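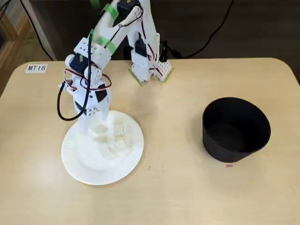

Small Craft Harbor Operations
Unit 6: Berth Allocation and Mooring Loads
Course notes, rev. Apr 16, 2007
Prepared by Mwanahawa Mrema. Section 6.4 by Rizal Saragih.

6.1 Terms

Berth: the water space assigned to one vessel, including its fenders and lines.
Slip: a berth bounded by a finger pier on at least one side.
LOA: length overall, measured to the outermost fixed point. Bow pulpits, swim platforms and davits are included. Registered length is often shorter and must not be used for allocation.
Beam: greatest width of the hull, without fenders.
Fairway: the clear water between two rows of slips.

The rental form used at Stistley asks for "boat length" with no further wording. Owners answer with the model number, the registered length or the length they remember. Measure on arrival.

6.2 Fairway width

The working rule for this course is a clear fairway of 1.5 times the LOA of the longest boat berthed on it. Where crosswind is common, use 1.75. The width is taken between the ends of the boats, or between the ends of the fingers if those project further.

Worked case. A fairway serves slips for boats up to 50 feet LOA.
At 1.5: 75 feet clear.
At 1.75: 87.5 feet clear.

If one boat overhangs its finger by 4 feet, the clear width drops by 4 feet. If the boat opposite does the same, it drops by 8. A fairway laid out at exactly 75 feet then has 67 feet left, and the boat length it can serve under the 1.5 rule falls to a little under 45 feet. Overhang is therefore an allocation matter as well as a matter for the dock crew.

6.3 Assigning berths

Traltby has 246 slips on four piers. The method below was written for that layout but can be used on any harbor with fixed fingers.

1. Sort the request list by beam, widest first. Beam rules out more slips than length does, especially where two boats share the water between fingers.
2. Remove slips with too little depth at low water. Use draft plus the under-keel allowance in Table 6-A.
3. Place deep-draft sail first, then wide power, then the rest.
4. Place single-screw boats without thrusters in the outer half of each pier where possible.
5. Hold back transient slips before filling from the waiting list. Traltby holds 20 until the end of October.

In a double slip, add both beams and allow two feet for each boat. The sum must not exceed the clear width between fingers. Two boats of 14-foot beam need 32 feet.

Shore power is checked last. A boat that fits the slip but not the pedestal is moved only if the pedestal cannot be changed.

6.4 Wind load on a moored boat

For a first estimate, take the load in pounds as

F = 0.004 x A x V x V

where A is the exposed side area in square feet and V is the wind speed in miles per hour. The coefficient already includes an allowance for shape. It does not include gusts, wave action or current.

Example: the ketch Miranda, side area 246 square feet with sails removed, wind 50 mph on the beam.

V x V = 2,500
F = 0.004 x 246 x 2,500 = 2,460 pounds

This load does not divide evenly among the lines. Assume that two lines carry all of it, and that the worse of the two carries 60 percent: 1,476 pounds. Compare this with the working load of the line, not the breaking strength printed on the reel. Then check the cleat, its fasteners and the timber behind it in that order.

Load goes with the square of wind speed. At 25 mph the same boat gives 615 pounds.

Canvas left up adds area. For a boat with a full cockpit enclosure, measure it. Do not guess from the brochure drawing.

6.5 Problems

6-1. A fairway at Dretulach is 66 feet clear. Find the longest LOA it can serve under each of the two rules in 6.2.

6-2. Repeat 6-1 with a three-foot overhang on one side only.

6-3. Find F for a side area of 180 square feet at 40 mph. State the load on the worse line.

Show units at each step. Read Unit 7 (fuel dock layout) through 7.3 before the next meeting.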